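Urketti Frog Call Records

Field recordings of tree frogs and ground frogs from wetland plots near Hulville, with one table of call labels. Collected by Shobha Suvarna and Pak-hei Yu.

Contents
calls.csv – 2354 rows, one per labeled call
audio/ – 230 mono WAV files, each up to 4 minutes long
plots.csv – plot code, water depth, plant cover

Calls were labeled by two listeners working apart. Where they disagreed, the species field reads "unsure" and both labels are kept in the notes column.
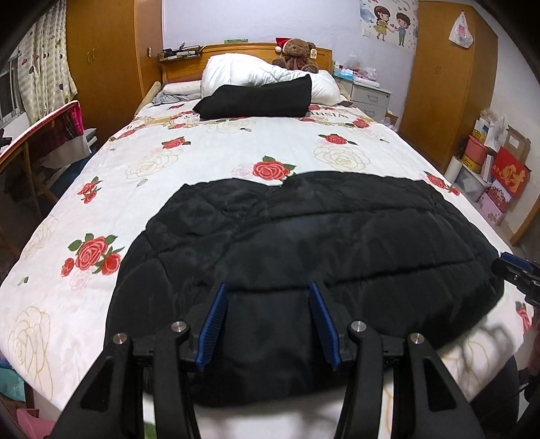
Water depth is in centimeters, measured at the plot stake. Blank cells mean no reading was taken; zero means dry ground.

Known issues
Recordings from May have heavy rain noise. Faint calls are likely missing there, so do not use call counts as a measure of population size.

Contact: Revathi Poduval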